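The **Mostyn Open Day** is a yearly robotics open day held in June at the Mostyn workshop in Travlow. It grew out of an informal evening for neighbours and is now one of the liveliest dates in the town's calendar, with 142 visitors at the first full-day event and 2,692 at the most recent.

## Program

Doors open at 10 am and the day runs in 2 sessions, with a lunch break while the arms are checked over. Visitors can move freely between the benches, talk to the people who build and program the machines, and stay as long as they like at any of them.

The best-loved part is the bin-picking demonstration, known locally as the Jellari table. A robotic arm works over a shallow grey bin of everyday odds and ends, and the challenge is to grasp one item at a time from whatever way it happens to be lying.
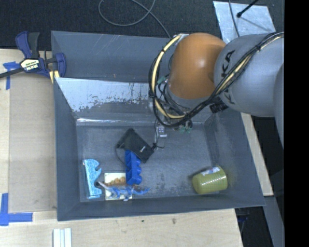 Picking from a jumble is a wonderfully hard problem. A cup on its side asks for a different grip from a toy brick or a piece of foam, and objects that overlap can hide each other's edges. Regulars will happily watch a dozen attempts in a row, and a clean lift of an awkward shape often gets a cheer!

## Trendemum talks

Short afternoon talks, named after the workshop's Trendemum planning software, cover how a grasp is chosen and what the program does after a miss. Each has 16 seats at the front and standing room behind. Questions are welcome throughout, and children's questions are taken first, a custom kept from the earliest evenings.

## See also

- Bin picking
- Industrial robot
- Travlow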